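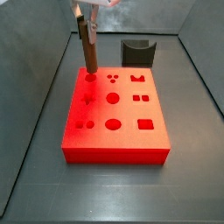 Round peg over the red board, open day demo at Rirnine

Peg board robot at the Rirnine open day - what should I ask them?

Posted by tovbridge_parent in Visits and Days Out

I'm taking two kids to the Rirnine open day in Tovbridge in April. The program lists a "peg insertion" demo that runs all afternoon. We went to something like this at another place last year and it was a person reading slides next to a machine that was switched off, so I'd like to know what we are in for.

Is it worth standing in line for? Also, what would be a sensible thing to ask the staff? My older one is 11 and wants to know if the robot can see the holes or if somebody has just told it where they are. I could not answer that. Parking advice welcome too.

Rangel
Member, 1,305 posts

I went to the last one and stood at that demo for a good while. It is a gripper with two metal fingers putting pegs into a red board with cutouts in different shapes. Some of the cutouts are plain, like the circles and squares. Others are a cross, an arch, and a group of three small circles. It is not fast, and if your kids expect something like a car factory they may wander off.

Your older one has asked the right thing. There are two common ways to do it. In the first, the board is always in the same spot and the robot is given the position of every hole. In the second, it uses a camera to find the board and works out where to go. Plenty of setups mix the two and then use touch for the last bit, pressing lightly and shifting until the peg drops. I don't want to guess which one they will be running in April, so ask. Then ask what happens if someone turns the board a little before the run. That gets you a much better answer than "is it AI."

The square peg is the one to watch. A round peg only has to be over the hole and upright. A square one has to be turned the right way as well, and a few degrees off will leave it sitting on the rim. 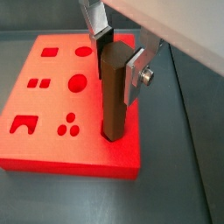
Other things to ask while you are there

- How tight is the fit between peg and hole?
- How does it know the peg is in?
- What does it do when it misses?
- Who picks the order of the pegs?

On the third one, I was told 97 tries out of 100 was a good day. I didn't write down which peg that was for, so don't quote me.

Lulus
Member

Went with my nephew. It was ok. Line was some 20 minutes and then you get a decent spot. Go early, the afternoon is packed. Park behind the library and walk, the lot at Rirnine fills up before the doors open.

The robot works down inside a gray box with walls, so small children need lifting up. They had a monitor on the side but it had glare on it. My nephew liked the black bracket in there more than the robot and kept asking what it was for. I forgot to ask - sorry. If you find out, post it. 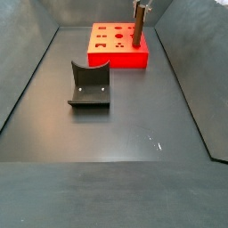
Peg at the right side of the board, black bracket in front

One more thing, there is a talk at 2 in the other building. We skipped it and had lunch. The sandwiches were fine but they only take cards.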